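Telta House (reality series)

Telta House is a reality competition series that ran for five seasons on the regional streaming channel Trurnex. I've been keeping this entry going for the fan encyclopedia since the second season, so forgive me if I get a bit wordy (I love this show, even the bad episodes!).

Format

Each season puts a group of strangers in a converted department store in Grarville, where they live together and compete in weekly build challenges. The loser of each challenge goes up for a house vote, and whoever gets the most votes packs a bag that same night. There's no host in the house. Instructions come over the old store intercom, which I still think is the best idea the producers ever had, because everybody stops mid-sentence when it crackles.

Production

The series was created by Zhuoran Xiao, who had been editing cooking shows and wanted to make something slower. The first season was shot over 71 days, much longer than most shows of this type, and you can feel it: people's hair grows out, friendships go sour over dish soap. Later seasons were shorter. Ji-hoon Byun took over as showrunner in season three and brought in the secret ballot, and fans are still arguing about that one on the message board.

Casting was done through open calls, with around 200 people showing up for the first one. By season four the calls had moved online, and I'd say the casts got a little more polished and a little less fun after that.
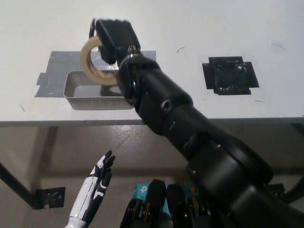

A robotic arm with a ring in its gripper, over a gray basket.

Notable episodes

"The Xu Vote" (season two) is the one everybody brings up. Two contestants tied, the tiebreaker also tied, and the whole thing ran so long that Trurnex split it into two parts. My own favorite is "Third Floor," where the group finds the old shoe department and spends most of the hour just talking. Hardly anything happens and I've watched it six or seven times.

Reception

Reviews were mixed at first, mostly complaints about the pace, but the audience grew through word of mouth. Some viewers objected to how the season four finale was edited, and former contestants said their conversations had been put out of order. Byun answered in a post dated June 18, 2020, saying the full version would be released. It came out the following April with 190 minutes of footage, and it really does change how you see the winner.

See also: List of Telta House contestants; Telta House: After Hours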